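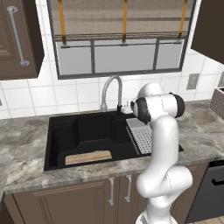
A wooden cutting board in a black sink, with gray-and-white marble around it.

Looking After Wooden Boards and Spoons
By Anderson Sampaio
May 31, 2026

I have owned more cutting boards than any one person needs, and I've ruined a fair share of them too (my poor mother's bread board, which went through the dishwasher the week she lent it to me, still comes up at family dinners). So what follows is mostly a collection of things I learned the slow way, plus a few that readers of the Bondside newsletter have been kind enough to send in over the years. Pour yourself something and stay a while!

Let's start with washing. A wooden board wants warm water, a little dish soap, a soft brush and not much time. Wash both sides, even if you only sliced a tomato on one of them. A board that gets soaked on top and stays dry underneath will cup sooner or later, and then it rocks every time you chop an onion. Rinse it, wipe it with a towel, and stand it on its edge where air can reach both faces. Mine leans against the bread box overnight and gets moved in the morning when I want toast.

Please don't leave it sitting in a basin of water while you watch one more episode. I say this with love, as someone who has done it many times.

For smells, and garlic is the worst of them, I scatter a good handful of coarse salt over the wood and rub it in with half a lemon, cut side down. Let it rest for 12 minutes or however long it takes you to tidy the rest of the kitchen, then scrape it off and rinse. Beet stains will fade with the same treatment, though you may have to do it twice, and my own board has kept a faint pink patch since last August that I've grown rather fond of.

Now, oil. Use food-grade mineral oil, the plain kind. Olive oil and sunflower oil are lovely on a salad, but they turn sticky on wood and start to smell like an old box of crackers. Make sure the board is dry all the way through, which in a damp house might mean waiting a full day. Pour on more than seems polite, rub it in with a scrap of T-shirt, do the sides and the end grain, and leave it overnight. Wipe off whatever is still sitting on top. I oil a new board every week for the first 6 weeks and after that whenever it looks pale and thirsty.

Spoons get exactly the same care. I do mine in a batch, all laid out on newspaper, and it's a very pleasant way to spend a rainy afternoon with the radio on. If a spoon has gone fuzzy, sand it lightly with fine paper, wet it, let it dry, and sand it once more before the oil goes on.
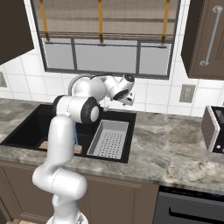
SINKS & COUNTERTOPS

A few words on dark sinks, as I get a lot of mail on the subject. What shows up on black is nearly always limescale, that chalky film left when hard water dries. Drying the basin with a cloth at bedtime does more than any product I've bought. For film that's already there, check the maker's care sheet first, and if it allows vinegar, mix equal parts vinegar and water, wipe it over, wait a few minutes and rinse very well.

Keep that vinegar off marble, though, and the lemon too! Acid leaves dull spots that no amount of wiping will bring back. On marble I use a damp cloth with a drop of mild soap, then a dry one straight after, and I set my lemon halves on a saucer.

Next time: getting candle wax out of a tablecloth.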